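Chapter 4
Gathering Your Examples

I spent my first January in this line of work recording a robot that picked up forks. I had a chair with one short leg, a pair of hand controllers, and a list taped to the wall that said "300" at the top in marker. That was the number of examples I had been asked to make. I figured I would be finished by the end of the week and could get on with the interesting part, by which I meant the training.

If you did the exercises in Chapter 3, you may be feeling the same itch. You have a model that takes in camera views and joint positions and gives back motions. You have a loss you can plot. All you need is something to feed it, and that sounds like the chore you get through before the real work begins. I'd like to talk you out of that before we go any further, and the easiest way I know is to tell you how badly my forks went.

The job was for a small outfit called Stongate, which wanted arms that could set and clear meal trays. My boss there was Paraskevi Rallis. She gave me one page of instructions, and I skimmed it. Then I sat down and did what felt natural, which was to put the tray in the same spot each time, lay the fork down neatly, and drive the arm to it along the smoothest path I could manage. When I bumped something, I threw the recording out and started over. I was proud of how clean it all looked. You could have laid my recordings on top of each other and hardly told them apart!

The model learned my forks perfectly. It learned them so well that when Paraskevi came by and slid the tray over by the width of her hand, the arm went down to where the fork used to be, closed on nothing, lifted the nothing, and carried it off to the side. She watched it do this 3 times. Then she asked me where in my 300 examples the arm could have seen a tray in that spot, and of course the answer was no place at all.

So that was my first lesson, and it's most of what this chapter is about. A learning system of this kind knows what you showed it and a little bit of the space in between. If every example starts from the same place, you have in some sense recorded one example 300 times. (You'll meet the proper name for this, coverage, in section 4.2, along with a way to measure it that doesn't involve your boss moving the tray.)

The second lesson took me longer. I had been throwing out every recording with a bump or a wobble in it, and those were the only ones where the arm got itself out of trouble. Suppose the gripper comes in a bit too far left of the handle. A person driving it sees that, backs off, shifts over, and tries again. That little correction is worth a lot, and I had been dropping it in the trash all month. Once I started keeping the recoveries, and even starting some recordings from a bad position on purpose, the arm stopped freezing up whenever it drifted off my pretty path.

There is a line to draw here, though, and I don't want you to go home and save everything. A recording where you lost your grip, fixed it and finished the job is usually a keeper. A recording where you scratched your nose for a while in the middle is usually not, or at least the pause should come out. The model has no idea that you were scratching your nose. It just sees that at this point in the job, with things arranged like so, the right thing to do is to hold still, and it will hold still, sometimes forever. Section 4.4 has my rules for what to keep, and you're welcome to argue with them. My coauthor Ognjen Tomić does, and his version is printed next to mine.

Table settings turn out to be a great training ground for all this, and we'll use one as our running case through the chapter. We call it the Vidal task, after the street the old lab was on.

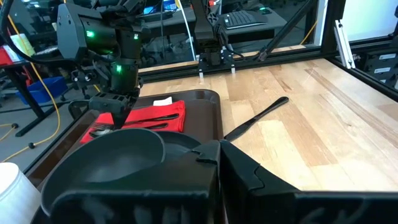

Page last changed: Nov 12, 2021

Look at how much is going on for such an ordinary job. The fork and the slim knife are lying together on a folded red napkin, so to get one of them the gripper has to come down close to the other. They're black, and so are the bowl and the plate that share the tray with them, and so are the grippers. A camera near the wrist has to sort out black on black for a good part of the job. Then there's the second knife, out on the bare wood at an angle, which calls for a different approach from the ones on cloth. A napkin gives when you press on it, and a tabletop doesn't.

Before I record anything on a setup like this, I sit down with a pad of paper and write out what is allowed to change. I mean this quite literally. Where can the tray be? Can it be turned? Is the napkin always folded the same way? Do the utensils always point in the same direction? Is there a cup, and if there is, can it get in the way? You will be tempted to do this in your head. Please don't, at least for your first few projects. In my head I always believe I'm mixing things up, and then I look at the recordings and find that my hands went back to the same comfortable arrangement over and over.

Myrto Chatzigeorgiou, who taught this course with me for 2 years, had a nice way around the problem. She wrote each arrangement on an index card, shuffled the deck, and made the students set the table the way the card said before they were allowed to touch the controls. It was slow and they grumbled. Their models also worked on the first try a lot more often than mine had. We've put her deck, all 46 cards of it, in the back of the book so you can copy them.

A word about people, too. Every driver has habits. I come in from the side and I'm a bit fast. Prodromos Michailidis, who recorded most of the bowl examples you'll work with, comes straight down and stops for a moment before he closes the gripper. Either way is fine by itself. Mix them together carelessly and the model may try to come in from somewhere between the two, which can be a way that neither of us would ever use. You can deal with this by agreeing on a method ahead of time, or by using a model that can keep the two styles separate. We'll try both - the first in section 4.3 and the second in Chapter 6, when you have the tools for it.

And write things down while you work. I keep a plain notebook by the controls with one line for each recording: who drove, which card, how it ended, anything odd. Odd things are the ones you'll want later. I once lost most of a week to a model that was terrible every afternoon, and it was a note in Kyriaki Rallis's handwriting, "sun on table, closed blinds," that got me out of it. She had closed them for her recordings. I had never recorded with them open.

What you'll do in this chapter

We start with a single arm and a single fork, because I want you to make my mistake for yourselves on a small scale. You'll record a short set with nothing changing, train on it, and then move the tray. After that we bring in the cards and do it again. The two-arm work comes in section 4.5, where one gripper has to steady the tray or hand something across, and where the timing between your left and right hands starts to matter in ways you can't plan for on paper.

You'll need your model from Chapter 3, a notebook, and a partner if you can get one. If you don't have an arm at hand, the Dusby recordings that come with the book will get you through everything up to section 4.5, though you'll miss out on the sore wrists.

4.1 One fork, one tray

Set the tray down wherever feels natural and mark the corners with tape. Lay the fork across it. Now, before you pick up the controllers, write down in your notebook how you expect the arm to behave when the tray is moved one inch, and how you expect it to behave when the tray is moved six. Leave room under each guess. You'll be coming back to that page.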